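Tins again – packing night at Relu's

Quick one as the newsletter closes at 20 past. We need more tins. Lids not needed, we tie a cloth over the top anyway. Biscuit tins, sweet tins, anything a grown hand can get into the corners of. Last winter we sent out 168 and ran short before the cold had finished.

What goes in: sponges, something warm for the feet, small packets and boxes, a soft cloth if you can spare one. Tall things at the back please. Soft things down the middle so the rest doesnt rattle. Anything that might leak goes in a plastic bag, knotted, and no glass at all – Drahomíra has the scar.

No food this time. The people at Nodel House have plenty and the mice have found it.

Bring bits to Relu Cârstea's kitchen or leave them in the porch, blue door, mind the step. Kettle on from six. Itzel has the list of doors for the Sandurach end, Braulio is doing the driving but his van is in for its brakes so may be two trips. If you can lend a car, ring him, don't text.
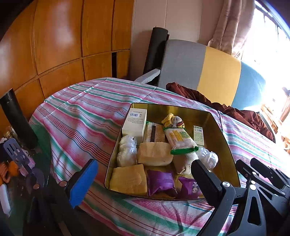 ZORNEDGATE, February – Big gold tin on the stripy cloth, part way through packing. Spongy-looking blocks in, white carton stood up in the far corner, yellow fluffy cloth near the back, and room made for the packets and the little box. Good deep tin, this sort, more like it please!

Target is 252 by the end of the month. We are on 70. Old towels also wanted, clean, cut or uncut. Ezequiel will collect from anyone who can't get out, mornings only, and he'd like his scissors back from whoever went home with them. Next packing nigth same place, same time, come in by the side gate.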